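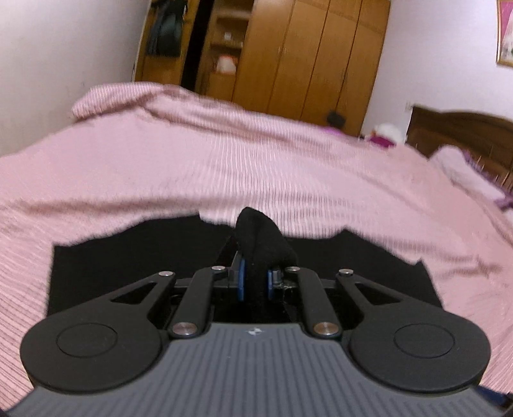 How long does it take to get decent at sourdough if you start from absolute zero? For me it took one whole winter and most of a spring, and I was baking twice a week for nearly all of it.

I'd been told a month. A month! The blog I started with had a cheerful little schedule where you mix your flour and water, wait a week, and by the fourth weekend you're handing loaves over the fence to the neighbors. My fourth weekend loaf could have held a door open. I ate it anyway, toasted, with a lot of butter, and my jaw hurt until the next morning.

The starter was the first problem. I named it Liao after the noodle place downstairs from my old apartment (they always smelled like warm dough at six in the morning and I still miss it). Liao did nothing for nine days, then went crazy for one, then did nothing again. I kept switching flours, which I now think was the worst thing I could have done. What finally worked was plain whole wheat from the Stundcombe mill, same bag, same spoon, same spot on top of the fridge, and leaving it alone. By the end of the second week it was doubling before lunch.

Then there was the water. Every recipe talks about hydration like it's a personality test, and I went straight for the wet, floppy doughs because those are the ones with the big pretty holes. Don't do that. My kitchen counter looked like I'd been hanging wallpaper. I dropped back to 300 grams of water for a regular loaf and suddenly I could shape the thing without crying. The holes are smaller. My jam stays on the bread.

I did buy some stuff, I'll admit it. The Titurum pot is heavy and ugly and I love it — 20 minutes with the lid on, then off until it's the color you like. The Stavari proofing basket I could have skipped. A mixing bowl with a floured dish towel does the same job, and the towel goes in the wash.

The part I still get wrong is timing. My kitchen is freezing in January and sticky by June, so a dough that took all day in winter is a puddle by two in the afternoon once it warms up. I used to go by the clock and now I poke it. If the dent comes back slowly, it goes in the oven. If it springs right back I go fold laundry.

Last week's loaf had a crackly crust and a nice sour smell and one giant tunnel running down the middle, big enough to lose a slice of cheese in. I think I was sloppy with the shaping. Next up is a rye, probably in September when I can stand to have the oven on again, and if anyone has a recipe that doesn't call for molasses please leave it in the comments — I've got most of a bag of rye flour and no plan at all.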